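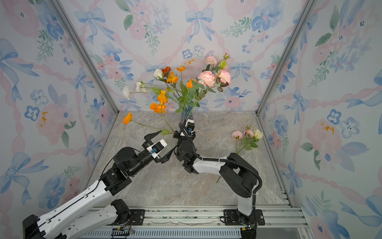
Melina Makris wants to know why the spare gripper fingers come out of this quarter's money and not next, and whether 3,913 still covers everything through July. Short answer, yes it covers. Longer answer below.

**Spent so far**

- 800 on the second wrist camera and mount
- 119 on stems, artificial, mixed. Cheap, but the leaves wear, so expect this line again
- cables: came out of the Innes stock, no charge to you

**Not spent**

Fingers. Quote from Piris is in, lead time is 8 weeks, so if we wait for next quarter we get them in the fall. Want to order now. Kyriaki has the quote if you need teh PDF.

**Work**

Flower task is the one running. Two arms, one glass vase, stems go in by the gripper from above. Tall stems are the harder case for planning reach, and reach is what decides if we need the longer rail. Holding off on the rail untill the Brolel people send drawings.

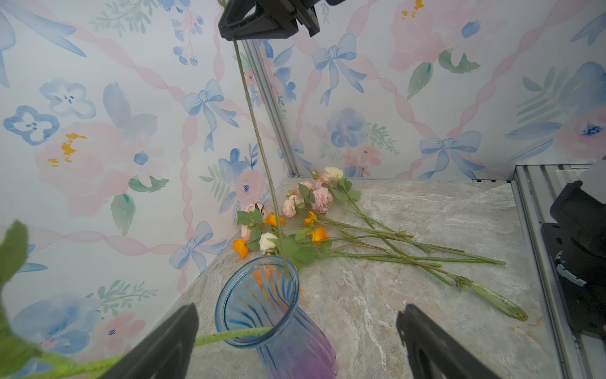 *Evdokia Papadakis*

Still need from you:

1. OK on the fingers, email is fine
2. Which budget line the floor panels go under, equipment or supplies
3. A yes or no on moving leftover camera money to spares

Next report same format. Will add the rail price if I have it by then.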